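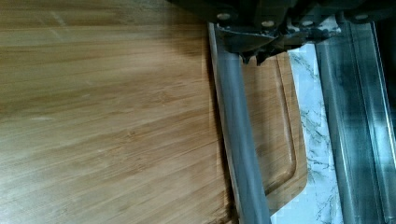 Filippos Moschos puts the main requirement this way: operators who slow down near contact produce usable demonstrations, and operators who chase speed do not.

## Teleoperation participants, Dralent kitchen tasks

Pleketti is recruiting **42 participants** to guide a two-finger gripper by remote control over a cutting board and countertop.

- Session length: 50 minutes
- Sessions per person: 7
- Location: Kavport lab, ground floor
- Period: November

No robot experience is needed. Participants must be 18 or older and able to use a hand controller while seated. Training is given in the first session.

Apply at the Kavport front desk; ask for the Dralent form.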